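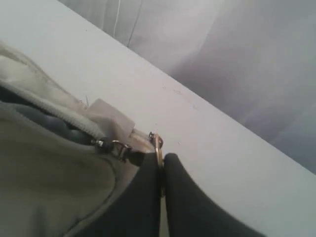

beige bag, zipper, navy lining

Game night thread! Four of us finally got through all 3 rounds of Flornel with the kids and I have thoughts

First: it's a matching game but you're allowed to trade out loud, so my 6yo was basically running a market by round two. LOVED it. 100 cards, which sounds like a lot, and we still wanted more

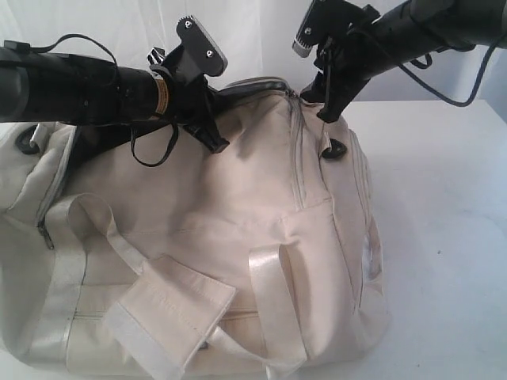 Also the blue owl card beats everything except the spoon?? We screamed every time

Saimi Räsänen told me to try Sarkero next, same idea but with tiles. Anyone played it with under-5s? Tell me everything

ok bedtime, rematch tomorrow, I want my owl back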